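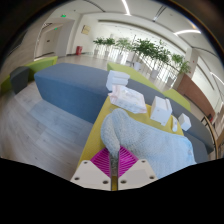

Several readers wrote after my last column to say that a town of 2301 households does not need a shared lending room, and one of them put it bluntly: people in Hadbridge can buy their own towels. They can. I still think the town should keep the room open, and I'd like to set out why.

The Tatwood room costs the town 900 dollars a year, mostly for heat. For that, anyone with a library card can take home bedding, folding chairs, a carpet cleaner or a crib for up to 46 days. Most of these are things a household needs twice in ten years. A family with relatives coming for a funeral does not want to shop for extra sheets, and it does not want to store them afterward.

The usual complaint is that borrowed goods wear out and come back dirty. Some do. I borrowed the carpet cleaner in September and spent the first evening getting someone else's dog hair out of it. The room should charge a small cleaning fee and be strict about it. The Hurkus branch already does this, and its shelves are in better shape than ours.

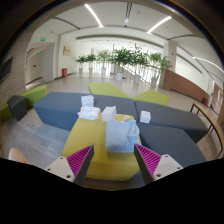
Folded cloth on a yellow ottoman.

The other complaint is that local stores lose sales. I doubt they lose many. A person who borrows a crib for a weekend was never going to buy one, and Hung Hardware still sells plenty of carpet shampoo to people who have borrowed the machine.

What I would change is the hours. The room opens 2 afternoons a week, both of them while most people are at work. One evening would do more for it than another shelf of chairs. The council votes on the budget this month, and the line for the room is small enough to be cut without much talk. I would ask them to leave it alone and move the hours.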